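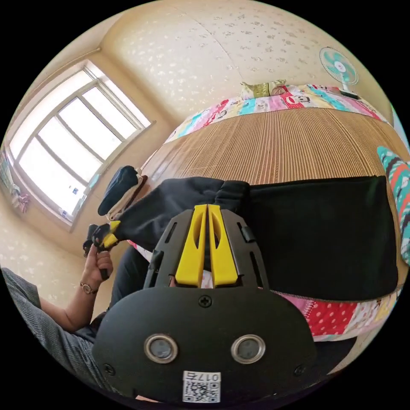
DANMONT, 9th June — The Danmont Mother and Daughter Club will open a new branch in Trostport this fall, with meetings at the Dvořáček Hall beginning in November. The branch is for girls who have reached the age of 10 and a mother, grandmother, aunt or other grown woman who can come with them. The first unit is on plain sewing and mending, and girls will work on cloth that families already have at home. A large black cloth like the one in the photo is fine to bring, and so is an old sheet, a tablecloth or a curtain that is no longer in use.

The Danmont club has met in private homes since it began, and it will go on doing so. Trostport families have been driving over to join in, and the living rooms are now full at most meetings. The new branch will follow the same handbook and use the same badges, so a girl who has already started in Danmont can move to Trostport without repeating any work.

The program for the first year is divided into four units. Sewing and mending comes first, followed by baking, letter writing and the care of a small garden. Each unit ends with a tea, where the girls show what they have made and receive their badges. The teas are open to fathers, brothers and younger sisters. Families are asked to bring a plate of something to share.

A typical meeting opens with a prayer and a short reading, which the girls take turns giving. After that the leader introduces the day's skill and the girls get to work at the tables. There is a snack in the middle, and the last part of the meeting is for finishing up, tidying and copying the memory verse into the club notebook. Girls who do not finish a project take it home and bring it back next time. No one is held back from a badge for slow or crooked stitches.

In the sewing unit, girls will learn to thread a needle, sew on a button, make a running stitch and a backstitch, turn up a hem and close a torn seam. The last project is a drawstring bag, cut and sewn by hand. Sewing machines will not be used in this unit. Dark cloth can be hard on the eyes for a beginner, so girls who bring it should also pack a spool of white or yellow thread. Cloth should be washed and ironed before the first meeting.

The handbook and badges come from Lutico, a small publisher of materials for church and home school clubs. The handbook has a chapter for each unit, pages for notes and a chart in the back where badges are recorded. Sisters may share a handbook if they wish, but each girl needs her own chart, and extra charts can be copied.

The cost for the year is $19 per girl. This covers the handbook, the badges and the use of the hall. There is no charge for the grown woman who comes with her. Families supply their own cloth, scissors and thread, and needles and pins will be kept at the hall. Families who would find the fee hard to pay should mention it when they sign up, and it will be taken care of quietly.

The new branch has places for 19 girls, which is the number that can sit comfortably at the tables in the lower room. Girls already on the Danmont waiting list will be offered a place first. Any places left will go to other families in the order in which they write in. If the branch fills, names will be kept on a list and families will hear as soon as a place opens.

Younger sisters who are not yet old enough may come along and play in the side room, provided that a parent stays with them — the club is not able to offer child care. Babies are welcome at the tables. The lower room of the Dvořáček Hall is reached by a ramp from the parking lot, and the kitchen is on the same floor, so there are no stairs to manage with strollers or baking trays.

Mothers who would like to lead one of the later units are also invited to write. A leader does not need to be an expert. She plans the meetings from the handbook, gathers the supplies and sends a note home beforehand so that families know what to bring. The Danmont leaders will share their old lesson plans and supply lists with anyone who wants them.

Sign-up forms are available at the front desk of the Dvořáček Hall and from any of the Danmont leaders. Completed forms may be left at the hall in the box marked for the club. Meeting dates and a full supply list will be sent to families once they have a place.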